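Home | Chapters | Glossary | Downloads | Contact

Filed under: Small Food Business, Course Texts

CHAPTER 12
Pricing and Taking Orders in a Home Bakery
Leanne Kershaw. Draft, August 2019

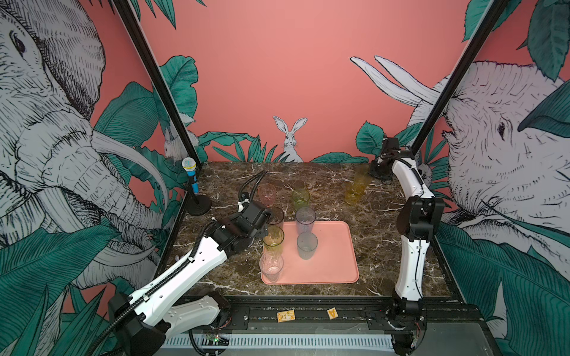
Most home bakers undercharge. Start there. Ingredients are the easy bit, you have receipts. Time is what gets left off: the phone calls, the drive for more powdered sugar, washing pans at eleven at night. All of it goes in the price.

In this chapter: unit cost, deposits, order cutoffs, saying no.

Key terms: batch cost, overhead, lead time, deposit, cutoff date.

12.1 Two bakeries, one town

Fladwood has two home bakers we'll follow. Fairclough does sheet cakes and rolls, mostly repeat customers, prices on a card by the door. Drureten does tiered cakes only, quoted one at a time. Same flour, same supplier (Narkik, delivers Mondays). Very different books.

Fairclough took in $2,455 over the month of our case study. Sounds good. Then take out butter, eggs, boxes, gas for deliveries, the booth fee at the market. Then divide whats left by hours worked. Do this now with the worksheet, before reading on. Don't peek at the next page.

Drureten filled fewer orders and kept more of each one. Why? Deposits, partly. Half down when the date is booked, no date held without it. Also a cutoff. Nothing accepted inside of a week, not even for family.

12.2 Batch cost

Cost the batch first, then the piece. A batch of 200 mini cupcakes has one oven bill, one cleanup, one trip to the store. A batch of 37 has nearly the same. So small orders need a higher price per peice, or a minimum. Pick one and write it on the order form. Customers will ask. More on the form itself in 12.4.

Get new chapters by email. Enter your address to subscribe. Unsubscribe any time.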